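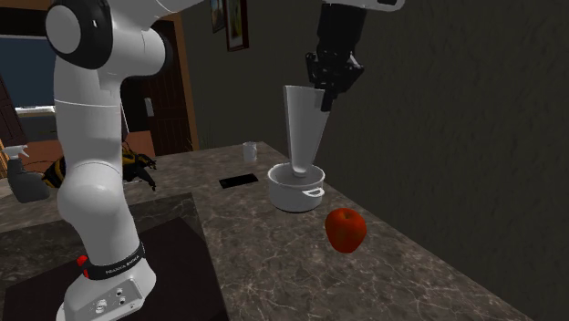
Page last changed: September, Monday's price update included

Murska 12 Wool Rug Shampoo, concentrate

Murska 12 is a low-foam shampoo for wool and wool-blend rugs, including hand-knotted and flat-woven pieces. It is sold as a concentrate and mixed with cool water before use. The pH is kept on the mild side, so it does not strip the natural oils from the yarn the way an ordinary laundry detergent will.

Item number: 996
Container: 2-liter bottle with measuring cap
Scent: none added
Shelf life: 12 months after opening
For use on: wool, wool and cotton blends
Not for use on: silk, viscose, jute, sisal, leather trim

Directions

Vacuum both sides of the rug. Mix two capfuls into a bucket of cool water. Test a corner on the back and wait for it to dry. If color comes off on a white cloth, stop and have the rug washed by a professional.

Work the solution in with a soft brush, going with the pile. Do one section at a time and wipe each with a clean damp towel before moving on. Hang the rug or lay it over slats. Most medium-pile rugs need around 12 hours to dry. Do not walk on it or put furniture back until the backing is dry too.

For pet stains, use the Trellia enzyme spray first and leave it on for the time printed on its label. Rinse it out completely. Enzyme products should not be left sitting in wool.

Fringe is usually cotton and shows dirt sooner than the rest. Clean it last, with fresh solution, and comb it straight while damp.

Ordering

Single bottles ship in three working days. Cases of 12 ship from the Wannasri warehouse and take longer. We can't send concentrate by air. Bottles with a broken cap seal can be returned only if you report it before opening.

The old Mornelero soft brush has been discontinued. The replacement has a longer handle and the same bristle, and fits the same wall hook.

Questions about fiber types or older rugs: ask for Ratree Noiphan. Trade accounts and case prices: Marcelino Fontes. Phones are answered until 3 p.m.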